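Jewelry and small stuff – keeping it clean, keeping it untangled

Posted by Piyumi Sarkar, 26/01/2024

Quick one because I have a cake in the oven. Lots of you wrote in after the December page asking about tarnish, knots and what to do with single earrings. Going through them in no order.

Silver that's gone yellow or gray. Bowl, sheet of foil shiny side up, hot water, a big spoon of baking soda. Lay the pieces so they touch the foil. Few minutes, rinse, dry properly. Smells like eggs, that's normal. Don't do this with pearls, opals, turquoise or anything glued. Don't do it with pieces that are meant to look dark in the grooves either, you will lose the dark. Did that to a ring of my aunt's and I still hear about it.

Gold. Warm water, drop of dish soap, old soft toothbrush. Put the plug in the sink first. Better yet use a bowl and stay away from the sink altogether.

Pearls – damp cloth, wipe, lay flat to dry. Never soak the string. Perfume and hairspray go on before the pearls do.

Knotted chains. Lay it on a plate, drop of baby oil on the knot, two sewing needles, and pick from the middle outward. Undo the clasp before you start. If you are getting mad at it, walk away and come back after dinner. Wash the oil off with dish soap when you're done.

To stop it happening again: thread one end of a fine chain through a drinking straw and close the clasp. Cut the straw to half the length of the chain. For travel I do the same and roll the straws in a washcloth. Buttons work for stud earrings, one pair per button, backs on behind. 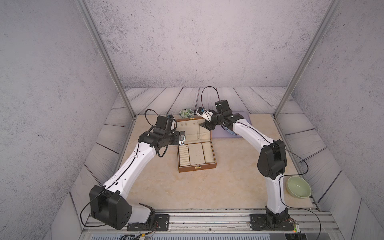
Musty lining is the other big one. Empty it, leave it open in a dry room for a day, then brush the lining with a clean dry paintbrush, corners first. Sprinkle a little baking soda, leave overnight, vacuum with a stocking over the nozzle so you don't lose a stone you didn't know was in there. Do not spray anything scented on velvet. It leaves a ring and the smell comes back worse.

Lining coming loose – fabric glue, thin layer, on the box and not on the cloth. Press with a bag of rice till dry.

Squeaky hinge: rub a pencil point along it, open and close a few times. Oil works but it creeps and stains. Loose hinge screw, take it out, push in a bit of toothpick with a dab of wood glue, snap it off flush, let it dry, screw back in.

Tarnish goes slower if you throw in a stick of white school chalk. Change it every couple months. Those little silica packets out of shoe boxes are good too, keep them away from kids and pets. Keep the box out of the bathroom, steam is what does most of the damge.

Single earrings. Keep them one year in a jar. After that the pretty ones get a dab of glue and a flat magnet and go on the fridge, rest goes to the craft lady at the Vokcombe market who takes broken bits of anything. She is glad of odd beads as well.

Rings that turn your finger green, coat of clear nail polish on the inside of the band. Wears off, so do it again when the green comes back. Itchy earring posts, same trick but if your ears are realy sore just stop wearing them.

Also take pictures of anything you'd cry over, with a coin next to it for size. Keep receipts in an envelope somewhere else in the house.

Timer's going. Candle wax on tablecloths next time, have your questions in the comments by then.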